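Quick one because the order has to go in before I lose the quote. Budget stuff, for anyone else kitting out a small bench for gripper work.

Where it stands on 28th September:

- grippers: staying with the 2 from Plesard, no upgrade this year
- spare finger pads: 5 sets
- cables. So many cables
- rails from Thakur: maybe, waiting on a price
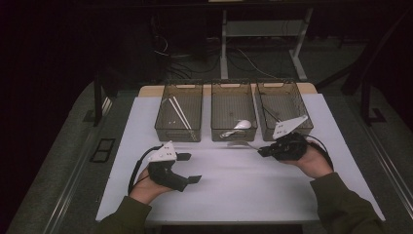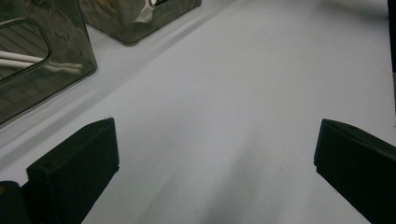

Bins are the bit I keep getting wrong. I budgeted zero for them last time and ended up buying whatever was cheap, then rebuying. Cloltico wants $164 for a box of 10, shipping included, and I winced, but I want them all the same size this time so teh layouts stay put. Smoky see-through plastic like the ones on the white board, handle slot in the front, fine for chopsticks and a spoon. I did look at clear ones too. Same price, longer wait. Going smoky.

Cables get their own line from now on. I used to bury them under "misc" and misc was always the line that blew up. Need longer ones, and clips to route them, and Mendunmont sells both so thats one shipping fee instead of two.

Not buying: a second platform, new posts, a nicer table. Want all of them. Next year.

Order goes in tonight if the card clears. Will post the final total when I have it.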